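Where Does the Food Wrap Go? A Term Project on Kitchen Waste in Shared Student Housing

Why we picked this

Our group lives in three different houses on Brirkow Street, and all of us have at some point opened the fridge to find a bowl of rice that had turned into something else. When our course asked for a project on household habits, we settled on leftovers almost right away, and then spent a good two weeks arguing over what counts as one (we still disagree about half an onion).
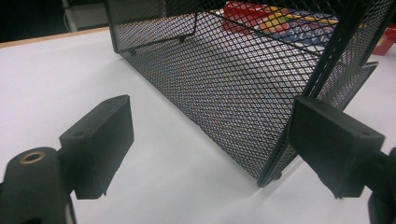 We ended up with a simple rule: a leftover is any food that was cooked or cut and then put away for later. With that settled, we asked residents of MacAulay Hall and the Trititham apartments to keep a kitchen diary through August. People were very generous with their time, and some of the diaries were a real pleasure to read, with little drawings of soup in the margins.

What the diaries told us

By the end we had 3,239 entries, a lot more than we had planned to type up by hand. Of those, 800 were for food thrown away, and 550 of these were for food that had been put away without any cover at all. 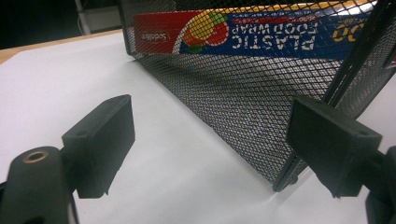
Covering food sounds like such a small thing, but it came up in nearly every talk we had. Many residents told us they owned wrap and just couldn't lay hands on it when dinner was over and everybody was tired. It lived behind the flour, or on top of the fridge, or in a roommate's bedroom. A plain black mesh basket with the box of plastic wrap lying in it is the kind of storage we came to like, and we suggested it to both buildings. Lids were a sadder story, as anyone who has shared a kitchen can guess.

Our suggestions

1. Keep wrap, lids and a marker together, close to where people eat.
2. Write the day on everything, even if you're sure you'll remember.

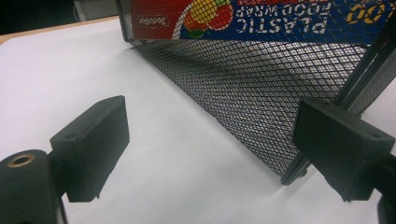 3. Pick one evening, such as Saturday, for a shared meal made out of whatever is left.

Limits and next steps

Our diaries came from people who were kind enough to keep them, so the messiest kitchens are probably missing. We'd love to try again in winter, using the Vondix diary app in place of paper. 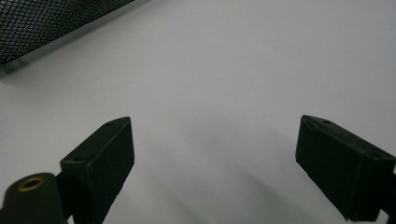
Figure 4. Black mesh beside a pale, unmarked surface.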